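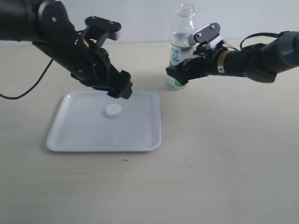 Chapter 7
Recording Demonstrations by Hand and by Remote Control

7.1 Two ways to show a task

A robot can be shown a task in two ways. In the first, called kinesthetic teaching, a person takes hold of the arm and moves it through the motion while the joint sensors record each position. In the second, called teleoperation, a person works a separate input device and the arm follows. Both methods produce the same kind of file: a list of joint positions, gripper commands and camera images, each with a time stamp.

Kinesthetic teaching needs little equipment. Its main fault is that the person's hands and forearms appear in the camera images, and they will not be there when the robot works alone. It is also hard to use with two arms, as one person must guide both at once and still operate the grippers.
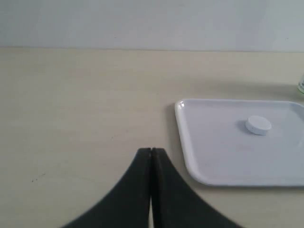 Teleoperation removes the person from the workspace. The cost is a loss of touch. Unless the input device returns force, the operator must judge contact by sight, and early recordings tend to show grippers closing too hard or too late.

7.2 Tasks that need two arms

Opening a bottle is a common first exercise for a two-arm station. One gripper holds the body and the other turns the cap. The holding arm must resist the turning force without crushing the plastic, and the turning arm must release, rotate back and grip again when its wrist reaches the end of its range.

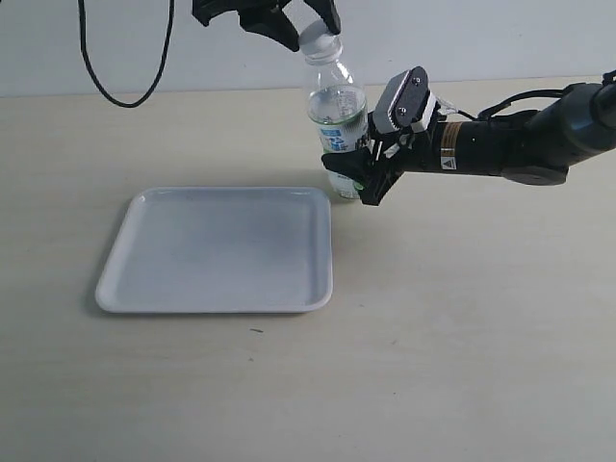
The operator should settle the order of these steps before recording starts. If the holding arm closes first in half the recordings and second in the rest, the learned policy may hesitate between the two. The Skostdale exercises at the end of this chapter use a fixed order and a set of 226 recordings, each cut to no more than 400 time steps.

7.3 What the wrist camera adds

A fixed camera shows where the arms are in relation to each other. A wrist camera shows the fingertips and whatever lies just past them. Its view changes with every movement of the arm, so its images must be matched closely in time to the joint readings.

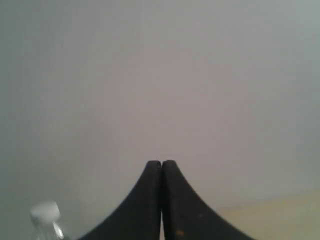 Should a failed attempt be deleted from the set?

It should be kept but marked as failed. Training by direct imitation uses only the successful recordings, while the failed ones are useful later for testing a success detector (Section 7.6).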